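Gendero small lidded bin, cream

Item 719. In stock, 14 left at time of writing. More due in March.

Desktop bin for tissues, wrappers, tea bags, pencil shavings. Flip-up lid on a hinge at the back, stays with the bin so no hunting for it. Cream body, matt, a touch wider at the bottom than the top. Goes with most things. We've had it on the counter at Fatasden since last year and still like it.

Colour: cream (the grey one is finished, sorry, please stop emailing)
Shape: round
Lid: hinged, flips up and back
Delivery: 3 working days, mainland only
Returns: unused, in the box, with the slip

Lid is the bit people ask about most. Opens right up so you can get your whole hand in to pull the rubbish out, and the inside of it has a fine ring pattern, sort of pale gold or tan depending on your light. Shiny rim under that. Looks smarter open than you'd think for a bin.
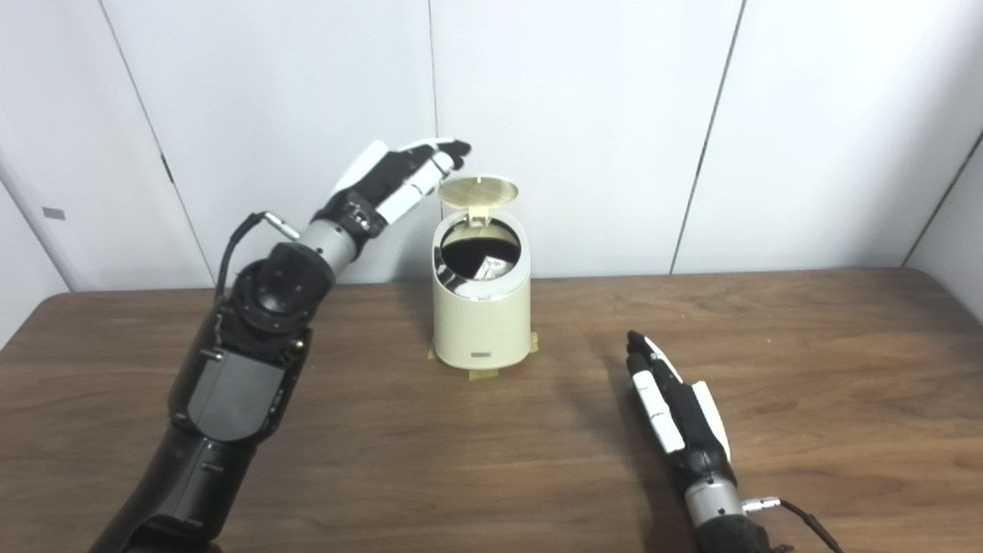 Cream bin on a wood-grain table top, lid up. Taped down at the base.

Bags: any small bag will do, fold the top over and tuck it in. Ševčík do a roll of 100 that we sell alongside, see Related. Don't buy the Clura ones for this, too wide, they bunch up and the lid wont sit flat. Fine for the kitchen size.

Cleaning: damp cloth, bit of washing up liquid. No scouring pads on the body please, they leave shiny patches on the matt and we can't swap it for that. Dry the rim after or you get water marks. Not for the dishwasher.

Keeping it still: it's a light thing when empty and it does slide about on a polished desk. Masking tape round the bottom works and peels off clean if you don't leave it on for months. Sticky pads also OK. Test a corner first on anything waxed or painted.

Not suitable for: hot ash, cigarette ends, anything dripping. It is a desk bin.

Questions we get

Does the lid come off? No. Don't force it, the hinge piece is small and we dont have spares.

Is it big enough for a bathroom? For cotton wool and the odd tissue, yes. For a family, no, get the next size up (Gendero tall, other page).

Can I have it without the label? There is a small dark grey one low down on the front. Turn it to the wall. We haven't tried peeling it.

Gift wrap? Yes, add at checkout. Brown paper, string.

Trade orders: roughly a dozen or more and we'll do a price, ask for Nga Phùng. Put the item number in the subject line or it goes in the wrong pile. Mornings best, she's packing after 2pm.

Related: Ševčík small bags, roll of 100 / Gendero tall bin / Clura kitchen bags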